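Donddale Textile Laboratory
Bench notebook, knit goods section
December, continued from the previous page
Subject: Dimensional change in cotton jersey after laundering, Burura lots

Opened the conditioning room at 7:40 a.m. Relative humidity stood at 66 percent and had been steady on the chart overnight. The chart paper was changed and the old sheet filed in the back pocket of this book. The pen is skipping again near the top of its travel. It was cleaned with alcohol and is better, but a new nib should be ordered before the holiday closure.

The purpose of the present work is to find out why the second Burura lot shortens more in the length direction than the first, when both are described on the mill sheet as the same fabric. Egilsson, who finish the cloth, state that nothing was changed on their side between the two deliveries. The sheet supports this as far as it goes. It gives yarn, gauge, and finished weight, but says nothing of how the cloth was held on the way through the dryer, and jersey that has been pulled long while damp will give that length back at the first wash.

Specimens were cut yesterday afternoon and left flat overnight on the screens. Bench marks were set 300 mm apart in both directions with the steel template, using the laundry pen and a stitched thread at each mark as a backup. The thread is a nuisance to put in, but last month two pens faded so badly that the marks had to be guessed at, and those readings were discarded. All stitching is in polyester sewing thread, left slack. A tight stitch will pucker the cloth and produce a reading of its own.
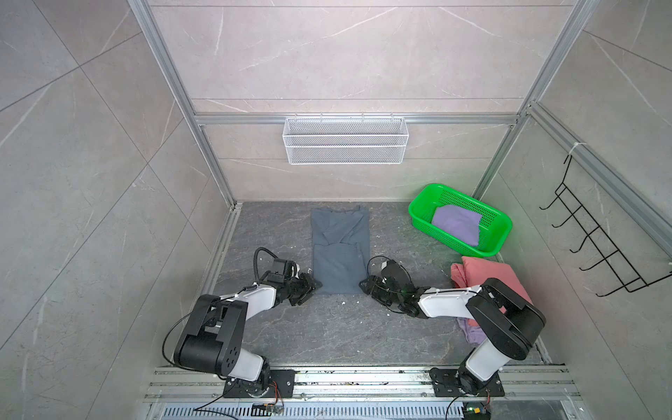

Washing was done in the Brunham machine, normal cycle, with the reference detergent and ballast cloth to make up the load. The full cycle ran 39 minutes from door lock to door release. The inlet thermometer was read twice and agreed with the dial both times. First-lot and second-lot specimens went into the same load, so that any irregularity in the machine would fall on both alike. An earlier attempt had them in separate loads, and the results could not be compared with any confidence.

After washing, half of each lot was dried flat on screens and half tumbled. The tumbled pieces were taken out as soon as the drum stopped. Colleagues using this dryer are reminded that goods left sitting in the drum will crease, and that a creased specimen should not be pressed out by hand to get a reading. Pressing moves the marks. If a piece is badly creased, wet it again, lay it flat, and note in the book that this was done.

Readings, length direction, as percent of the original distance:

First lot, flat dried: slight shortening, within what the mill allows.
First lot, tumbled: somewhat more, still within allowance.
Second lot, flat dried: over the allowance on every piece from the selvage side; center pieces close to the line.
Second lot, tumbled: over the allowance throughout.

The difference between selvage and center is new information. It was missed in the first round, where all the pieces had been cut from the middle of the width. A cutting plan has been drawn on the facing page and should be followed from now on. Specimens are to be spread across the width, staggered, and kept clear of the first stretch of cloth off the roll.

Width readings are less tidy. Several second-lot pieces grew slightly in width as they lost length, as one would expect of a knit relaxing from a lengthwise pull. Specimen 52 shows the opposite and is out of step with its neighbors. It was measured again after lunch and gave the same value. The template was checked against the steel rule and found correct. It may have been turned a quarter on the cutting table, in which case its length and width are exchanged. The arrow on the corner is too faint to settle the matter. It is retained in the table with a query against it and left out of the average.

Note on spirality. Side seams on the made-up garments from the second lot were examined after laundering. Some twist toward the front is present. It was not measured, as the hem line had not been marked beforehand. Seam twist deserves its own run and should not be inferred from these pieces.

Stock on hand: reference detergent sufficient for the month. Ballast cloth is getting thin and has passed the point at which it ought to be replaced -- the hems are fraying and shedding lint onto the specimens. A requisition has been written.
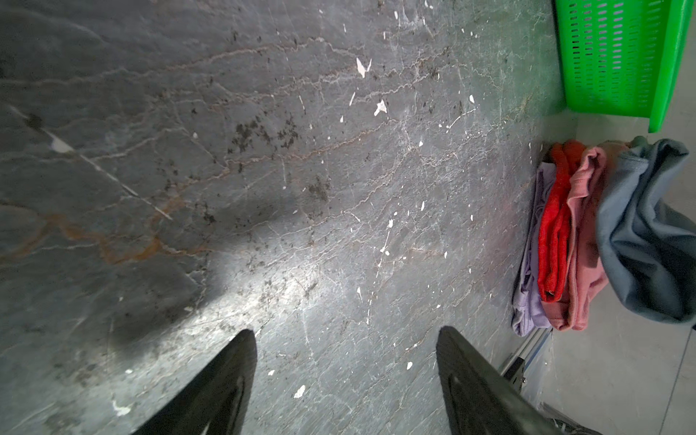
Guðlaug Fogh
Senior Technician, Knit Goods

Telephoned Egilsson at 3:15 p.m. and spoke with the finishing office. They confirmed that the cloth is dried on a relaxed belt, but said that the take-up at the delivery end was rebuilt in the autumn. They do not regard this as a change in process. It seems to this section a fair candidate. A take-up set slightly fast would draw the cloth lengthwise just as it is being wound, and the edges would not necessarily suffer the same as the middle.

They have agreed to send a short length taken before the take-up and another taken after it, from the same roll. Both are to be folded loosely in tissue and sent in a flat carton. A rolled sample would be of little use for this purpose, having been under tension again on its way to us.

Correction to an earlier entry: the first Burura lot was recorded as having rested in the conditioning room overnight before cutting. The door log shows that it was brought in the same morning. The results from that lot agree well with the repeat done this week and have been allowed to stand, but the entry has been struck through with a single line and initialed.

To be done next:

Cut a fresh set from the second lot on the new plan, with the direction arrow stitched as well as inked.
Run further wash cycles on the existing tumbled pieces, to see whether the shortening levels off or goes on. Jersey of this kind generally does most of its moving in the first few.
Mark garment hems for the seam twist run -- use the long square from the upper drawer, as the short one has a chipped corner.
Write to the customer that the report will follow the Egilsson samples, and that no opinion on the cause should be quoted in the meantime.

Specimens from today are on the lower screens under a clean sheet. Please do not move them before the morning reading. Room closed at 5:20 p.m., humidity unchanged.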